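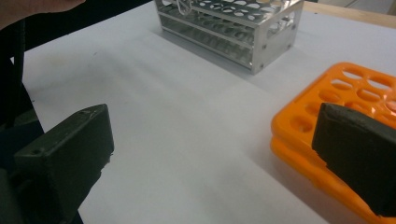

FOR IMMEDIATE RELEASE

Sostness opens equipment planning service for small labs

Sostness, the lab automation buyer's group, is launching a planning and budgeting service in June for labs looking at their first robot arm. Open to all member labs, no extra fee for the first review.

The idea is simple. Before a lab signs for anything, Sostness goes through the bench work step by step and says what a machine could take over, what it would cost to keep running and what should stay with staff. Rack handling comes first. Most members asked for it, and racks come in more kinds than vendors like to quote for -- metal, plastic, different heights and hole sizes.

"Labs send us a quote for an arm and ask if the price is fair," said Manee Sukprasert, head of purchasing at Sostness. "Fine, but where's the line for grippers? Spare fingers? Training? They wear, they get chipped, you need to order more. That should be in the budget from day one."

The service was tried out with 2 labs this spring, Bellano and Okach. Bellano handles 370 racks in a normal week and had planned on two arms. After the review it's budgeting for one, plus a second set of gripper fingers and a longer service contract. Okach put off its purchase untill next year and is spending the money on new benches first.

Each review covers:

Rack and tube types in use, with measurments
Bench space and power
Purchase, install and yearly service costs
Spare parts, with order times
Staff hours for setup and training

Reports run to a few pages and come with a spreadsheet labs can change themselves. No vendor pays to be listed.

"We wanted the number for year three as well as the number on the quote," said Jaruwan Nuchit, lab manager at Bellano. "Got it. Took that straight to our finance people."

Sostness has 70 review slots this year. Labs with fewer than 200 racks a week can apply too -- the form is the same. Engineering firm Lukáč will handle site visits.

Sign-up is through the member page, opens 9 a.m. on launch day. Press questions to the Sostness media desk.

###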